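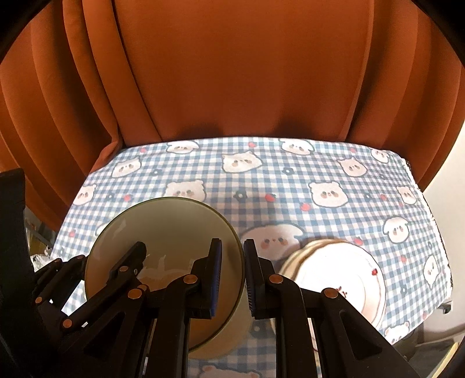

Kursunterlagen Tischkultur und Gastgeben, Teil 3: Wie viel Geschirr braucht ein Haushalt?

So, weiter geht's! Letztes Mal sind wir beim Besteck hängen geblieben (die Sache mit den Fischmessern hat uns ja fast die ganze Stunde gekostet), deshalb heute ohne Umwege zum Geschirr. Ich habe euch die wichtigsten Punkte aufgeschrieben, damit ihr nicht alles mitschreiben müsst und lieber dazwischenredet.

1. Der Bestand

Bevor ihr irgendetwas kauft, räumt bitte einmal den Schrank aus. Alles, auch das oberste Fach, an das ihr nur mit dem Hocker kommt! Ich habe das im August bei mir gemacht und kam auf 213 Teile, für einen Haushalt mit zwei Personen. Darunter waren sieben Saucieren. Ich koche vielleicht zweimal im Jahr Sauce für Gäste, und dann steht sie meistens im Topf auf dem Tisch.

Schreibt euch drei Spalten auf: täglich, bei Besuch, nie. Die dritte Spalte tut weh, das weiß ich. Erbstücke dürfen erst mal in eine eigene Kiste, über die reden wir in Teil 5.

2. Teller und Schalen

Meine Grundregel lautet: so viele flache Teller, wie Leute an euren Tisch passen, und dann noch zwei dazu. Bei tiefen Tellern bin ich lockerer, denn Suppe und Pasta gehen auch wunderbar aus Schalen. Achtet beim Kauf auf den Durchmesser. Viele moderne Teller sind so groß, dass sie in älteren Spülmaschinen oben am Sprüharm anstoßen – unbedingt vorher messen, und zwar im Unterkorb und mit eingeschobenem Oberkorb.

Schüsseln zum Herumreichen sollten auch gefüllt noch gut in der Hand liegen. Ich teste das im Laden tatsächlich mit ausgestreckten Armen, was schon für Blicke gesorgt hat. Zwei mittlere sind fast immer praktischer als eine riesige, weil dann an beiden Tischenden etwas steht und keiner warten muss.

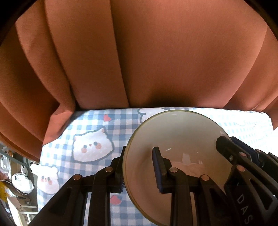

Und noch etwas zum Herumreichen: Legt das Vorlegebesteck von Anfang an dazu! Sonst nimmt der Erste seinen eigenen Löffel, alle anderen machen es nach, und ihr rennt mitten im Essen in die Küche.

3. Serie oder Sammelsurium?

Die Frage kommt in jedem Kurs. Eine Serie sieht ruhig aus und stapelt sich gut, aber fragt vor dem Kauf, wie lange es Nachschub gibt. Bei Hulteo habe ich damals ein Service angefangen, und als mir der erste Teller zerbrach, war das Dekor schon aus dem Programm. Die Linie Ever von Nevton bekommt man einzeln, das finde ich für Anfänger angenehm. Wer gern stöbert, geht zu Frerichs in die Gebrauchtabteilung – nehmt Zeit mit, und klopft jedes Stück leicht mit dem Fingerknöchel an. Klingt es dumpf, hat es vermutlich einen Haarriss.

Wenn ihr mischt, dann haltet eine Sache gleich: die Farbe, die Form oder den Rand. Mehr Regeln braucht es nicht.

4. Aufbewahrung

Schweres nach unten, Alltägliches auf Griffhöhe. Zwischen empfindliche Teller kommt Küchenpapier oder ein Stück Filz. Tassen bitte nicht ineinanderstapeln, die Henkel danken es euch.

Aufgabe bis zum nächsten Mal: die Liste mit den drei Spalten fertig machen und mitbringen. Der Rekord aus den früheren Kursen liegt bei 412 Teilen. Wer mehr hat, bekommt von mir eine Sauciere geschenkt!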